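Coasters and blue cups return to the Odoveck reading room

Drinks are allowed again at the tables in the Odoveck reading room, as long as they stay on a coaster. The change took effect at the start of July and covers water, tea and coffee. Food is still kept to the front hall.

The room went without drinks through the spring, after the old wooden tables were sanded and sold. They had picked up years of cup rings, and refinishing them would have cost more than replacing them. The white tables that took their place came from Rulla, a furniture dealer on the same street. The bill for the tables was $3,663, paid from the building fund. Another $1,364 went to painting the walls white and fixing the light over the side door.

White tops show everything. Within the first weeks there were gray scuffs on several of them, and small dark specks turn up between cleanings. Most of it comes off with a damp cloth. Coffee left to dry is harder, and that was the main argument for coasters when the question of drinks came up again in June.
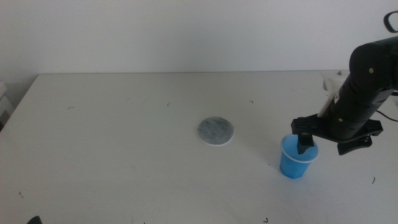

Each table now gets its own coaster, a flat round one with a white rim. The middle is a blotchy gray, so a drip or a tea stain should not stand out much. They were ordered from Shezi, a small housewares shop, in a first batch of 15. A second batch may follow in the fall if enough of them are still around by then.

The cups are plastic, small and bright blue, and were picked mainly because they are easy to spot on a white table. Readers had been leaving paper cups behind on window sills and under chairs, and the trash had to be emptied twice a day. The blue cups are meant for cold water only. Anyone who wants tea or coffee should bring a mug from home or borrow one at the front desk, where 6 are kept on a shelf.

The rules are posted by the door and are short. Put the coaster down first and the cup on top of it. Keep both toward the middle of the table, away from books and elbows. When leaving, take the cup to the gray bin next to the sink and leave the coaster where it is. Spills should be wiped up right away with the paper towels at the sink, or reported at the desk if they have reached a book.
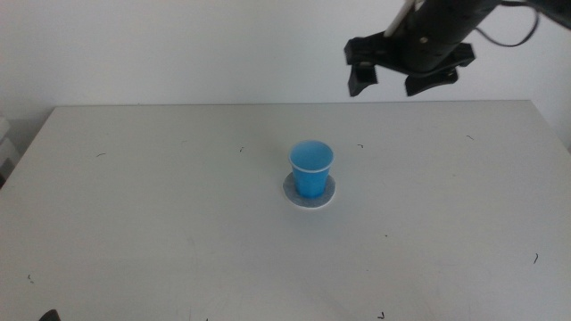 A blue cup on its coaster at one of the white tables.

Tables are wiped down each morning before the doors open at 9 a.m. and once more in the late afternoon. The cleaning is done by Erka, the firm that already looks after the hallway and stairs. The second wipe-down was added to its contract at no extra charge through the end of the summer.

The two tables closest to the map cabinets remain dry, coaster or no coaster, and so does the listening corner. Large maps and bound newspapers may not be carried to any table where there is a drink.

Lost or damaged coasters can be handed in at the front desk. There is no fee for replacing one. Comments on the new rules can be left in the box by the side door until the end of August.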